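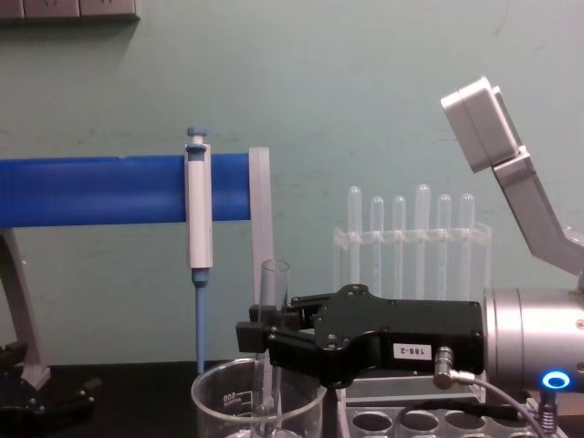
Storage of hand tools between uses has received less attention in the bench ergonomics literature than the use of the tools themselves. Where it is treated at all, it is usually treated as housekeeping and left to local rules. The present section reports the storage part of the Enon bench study, carried out at the Gernerell teaching laboratories between January and May. Two classes of item are considered: single-channel pipettes, and small glassware that cannot stand without support. Both occur together in ordinary work. In the arrangement in Figure 1, a white pipette hangs from the blue rail of a stand while a test tube stands in a beaker beside it, the tube held upright within the wide rim of the beaker. Arrangements of this kind were common in the study, and they raise a practical question that neither the room rules nor the course handbook addresses, namely how much clear space should be left between a hanging pipette and open glassware below or next to it.

### 3.1 Items and Positions

Bench surveys followed the Lustow checklist, a one-page form on which the observer records the resting position of each item at the moment the user turns to another task. A total of 225 resting positions were recorded across 19 benches. Users were told that the study concerned bench layout. They were given no instruction on where to place their tools, and stands, racks, and beakers were supplied in the quantities normally held in the room.

For pipettes, four positions were coded: hanging from a stand, lying flat on the work surface, propped against another object, and held in the hand or placed in a pocket. Lying flat and propped were kept apart on the form because they differ in the position of the tip end relative to the body. A pipette lying flat may bring its tip end into contact with the surface. A propped pipette may do the same, and may also roll or slide if the supporting object is moved.

For test tubes, the positions were rack, beaker, lying flat, and in the hand. Beakers used as tube holders were further coded by nominal volume where this could be read from the wall of the vessel. The observer was asked to record only the printed volume and to leave the field blank if the print was worn or faced away. No attempt was made to estimate volume by eye, a practice that had produced poor agreement between observers in the pilot.

### 3.2 Hanging Storage

Hanging was the preferred position for pipettes during planned pauses, such as waiting for a timer or reading a protocol sheet. During unplanned pauses the pattern was weaker. Users interrupted by a question or a dropped item tended to set the pipette down at the nearest clear point, and the nearest clear point was often the bench surface even when a stand was within easy reach.

Rail stands and carousel stands were both present in the room. The rail stand requires only that the user bring the pipette to the bar from the front and lower it, and it tolerates small errors of placement along the length of the bar. The carousel requires a specific slot. Users new to the room made more repeated attempts at the carousel, and several changed to the rail stand after the first session without being asked to do so.

The rail stand has its own limits. As hung, a pipette does not necessarily come to rest square to the bench. The one in Figure 2 leans with its upper body against the blue bar, and its long tapering shaft points down at an angle toward the table. For the purpose of spacing, the space occupied by a hanging pipette is therefore better taken as a wedge than as a straight drop from the bar. Any vessel placed inside that wedge is liable to be touched when the pipette is lifted away or returned. The feet of the stand also take up surface area - more than its rail would suggest when viewed from the front - and users who tucked glassware close to a foot had to reach around the leg to recover it.

Surface covering was recorded as a secondary item. Benches were either bare or covered with a cloth. A dark cloth made pale tool bodies easy to find and made clear glassware harder to find, according to comments entered on the form. The comments were too few to support a formal comparison and are noted only as a point for later work.
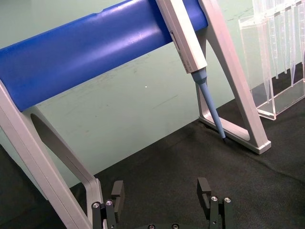
### 3.3 Beakers as Tube Holders

A rack holds a tube upright at a fixed spacing. A beaker holds it at whatever angle its diameter and the length of the tube allow, and a single tube in a wide beaker can shift when the beaker is moved. Despite this, beakers were used for tubes at the majority of the benches surveyed. Reasons given by users were that the beaker was already present, that it could be carried in one hand, and that it would catch the contents if a tube cracked.

The Aerts spacing rule, adopted in the room two years before the study, asks for a clear distance of 300 mm between open vessels and the nearest shared walkway. It says nothing on the distance between open vessels and stored tools. Users who followed the rule closely pushed their beakers toward the back of the bench, and the back of the bench is also where stands are kept. The rule as written thus had the effect of crowding glassware under and beside hanging pipettes.

Contact events were defined as any touch between a stored or moving pipette and a vessel that the user had not intended. Such events were recorded at benches where the beaker stood within the footprint of the stand and were rare elsewhere. None led to breakage. In most cases the contact was with the rim, and the user corrected the position of the vessel at once.

### 3.4 Revised Bench Guidance

On the basis of the survey, the following wording was submitted for inclusion in the room rules:

1. Hang pipettes on the rail stand during any pause, planned or unplanned.
2. Keep beakers and racks to one side of the stand, clear of its feet.
3. Return tubes to a rack when more than one is in use. A beaker may hold a single tube for short periods.
4. Lift the pipette clear of the bar before turning toward the vessel.

Item 3 was the subject of some disagreement at review. Instructors for the introductory course asked that beakers be ruled out for tubes altogether, while those for the advanced course considered this too strict for work in which a tube is moved between stations several times in an hour. The wording above was retained for the trial period. Uptake of the four items is examined in Section 4, together with the change in resting positions for pipettes at the benches where the guidance was posted.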